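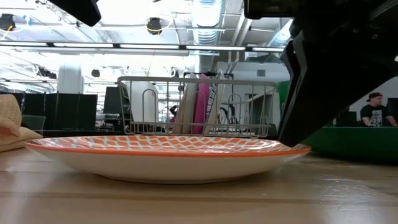
Glaze crazing on old dinner plates: still usable for food?

Posted in Kitchen and Tableware, 4 October 2018

I have a mixed set of glazed earthenware plates, bought second-hand in August from a clearance shop in Testdale. Several have developed a network of very fine lines in the glaze. The lines can't be felt with a fingernail. On two of the plates the lines have gone brown near the centre, and one gives off a faint stale smell when it comes out of a warm oven.

The backs carry no maker's name, only the number 2099 pressed into the clay on the larger ones. We wash by hand and let everything drain in a rack. Is this a surface defect only, or does it affect whether the plates should be used for food? And is there any way of stopping it getting worse? I would prefer not to replace all 13 pieces.

snorradottir_ceramics

What you have is crazing. The glaze and the clay body shrink by different amounts as they cool after firing. If the glaze wants to shrink more than the body does, it is held in tension, and it relieves that tension by cracking. It can happen in the kiln, or years later.

Delayed crazing on earthenware is usually caused by moisture. The body is porous, and water gets in wherever the glaze is missing or thin, most often at the foot ring. The clay takes up water and swells slightly, the glaze does not, and the tension rises until the surface gives. Thermal shock has a similar effect, for instance a cold plate put straight into a hot oven.

The brown lines mean that fat or tea has got through the cracks and into the body. The smell on heating comes from the same material. Washing the surface will not reach it. I would take those two plates, and the one that smells if it is a third, out of food use and keep them for plant pots or display.

For the others, a simple test:

Dry the plate in a low oven for two hours and let it cool in there with the door shut. Weigh it on a scale that reads to a gram. Stand it in a bowl of cold water overnight, wipe it thoroughly and weigh it again. A gain of a gram or two on a dinner plate is not much. If it has put on 13 grams, the body is taking up water freely and the plate will go on crazing.

Drying matters more than washing. Stand the plates on edge with a gap between them, and don't stack them until the foot rings are dry to the touch. The foot ring is always the last part to dry.

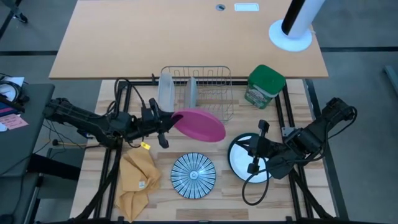 Plate at the rack, left rim uppermost.

There is no home repair for crazing. Refiring sometimes closes the cracks but they generally return, and any trapped fat will burn out and may mark the glaze. Clear sealants sold for craft use are not meant for plates you eat from.

One more point. If the plates are old, or you can't establish where they were made, consider lead. Crazed lead glaze releases more than sound glaze, particularly with vinegar, fruit or tomato. The home swab kits give false results in both directions, so use a laboratory if it matters to you.

padia_kiln

Agree with the above on the cause. Small correction: brown lines are not always food. Iron in the body can stain them as well, and that does no harm. Soak the plate in warm water with oxygen bleach for two days, changing the water once. Food stains lighten and iron doesn't. Avoid chlorine bleach, it gets into the body and is very hard to rinse out again.

I wouldn't put any of them back in the oven. If you must warm them, 60 degrees and from cold.

husano4000

had the same with mine, just used them till they broke. never got ill. microwave is worse than the oven though, the wet ones get very hot on the bottom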